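Right, a few of you asked how it's going with the foster dogs, so a little thread before I fall asleep on the sofa.

We took in 2 from the Gruvbridge rescue in December, a mother and her grown-up pup. They came with one blanket between them and a list of feeding times in Ermira Nedeljković's very tidy handwriting. I still have it on the fridge!

Mum is Biscuit. Eight years old, grey round the muzzle, scared of the bin lorry and the kettle. She wouldn't come out from behind the armchair for the first week, and now she snores on my feet.

The pup is Moss and he's a menace (I love him). He's had one slipper, half a library book and the corner of the Clelton parish newsletter. Sorry, Clelton.

Vet bill for Biscuit's teeth was £823 and the rescue is covering it, which is a lot for a place that size. They've got 19 dogs in at the moment and the boiler in the kennel block is on its last legs.

So if you're near Gruvbridge and have old towels, any size, any state, please drop them in. No duvets though – Moss's lot eat the stuffing.

Valtteri Lehtinen does the home checks if you're thinking of fostering. I was dreading mine, but he mostly wanted to look at the garden fence and have a cup of tea.
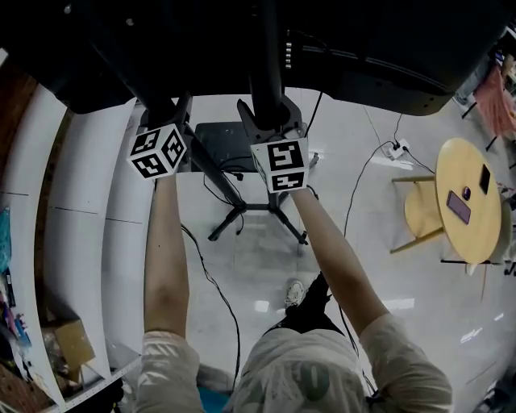

Anyway, Biscuit goes up on the adoption page next week and I'm trying very hard to be sensible about it.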